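The Case for Recording What the Perception System Did Not Know

By Bríd Ó Súilleabháin, Fliltia Software Group 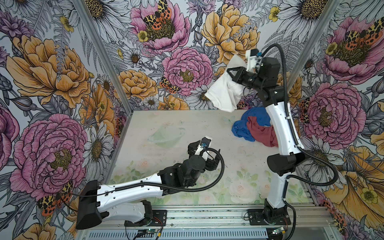 Cloth handling with two arms in a patterned enclosure. The right gripper holds a white cloth; blue and brick-red garments lie on the table.

Software teams that work on the handling of clothing have become skilled at reporting success. A garment is picked, a fold is completed, and the result is entered in a table. Fliltia has produced such tables for several years and will continue to do so. It is my view, however, that the field has given too little attention to a second kind of record, namely what the perception software believed at the moment it chose to act, and how strongly it believed it.

Cloth makes the matter urgent. A rigid part has a shape that a planner may rely upon. A shirt lifted by one point has a shape that depends on where it was taken, how it was lying and what it touched on the way up. Much of it is hidden behind its own folds. Any software that names a sleeve or a hem under these conditions is making an estimate, and the estimate should carry a stated degree of doubt through every later stage.

In most control stacks it does not. The segmentation module produces a mask and a confidence map. The grasp planner reads the mask, applies a threshold and discards the map. By the time a motion is sent to the arm, a weak guess and a firm finding look the same. When two garments overlap, as the blue and the brick-red do here, the boundary between them is exactly the place where that lost information would have been of use.

Our October review at the Dandutstead laboratory examined this question directly. The staff replayed 3,508 logged grasp attempts with the confidence map restored. In 40 percent of the failed attempts, the selected grasp point lay in a region that the perception module had already marked as doubtful. The planner had never been told. No new camera and no larger model would have been needed to flag those cases, only a wider message between two programs that were running on the same computer.

The usual objection is cost. Liam Keane, who leads planning work at our Brelau office, has argued that carrying full confidence maps slows the control loop and tempts engineers to tune one more parameter. His concern is a fair one. In our tests the added delay was 28 milliseconds per planning cycle, and a team working on fast motion may reasonably decline to pay it. For garment work, where the arm often pauses before it closes on the fabric, I consider the price acceptable.

A further objection holds that learned policies, which pass from camera input to motion without a separate planner, make the issue obsolete. I do not agree. Such a policy still chooses among possible actions, and the spread of those choices can be logged. Patterned surroundings offer a good test. A wall of peonies and moths gives a vision system a great many edges that have nothing to do with cloth, and an operator should be able to learn whether the policy was drawn to any of them.

I would therefore ask for 2 changes in common practice. Message formats shared between perception and planning should include a required field for uncertainty, and a missing value should be treated as an error. Published results should report the confidence attached to failed attempts alongside the failure rate. The Chornovol toolkit, which our group maintains, will adopt the first of these in its next release. The second depends on the willingness of authors and reviewers to request figures that may not flatter the work.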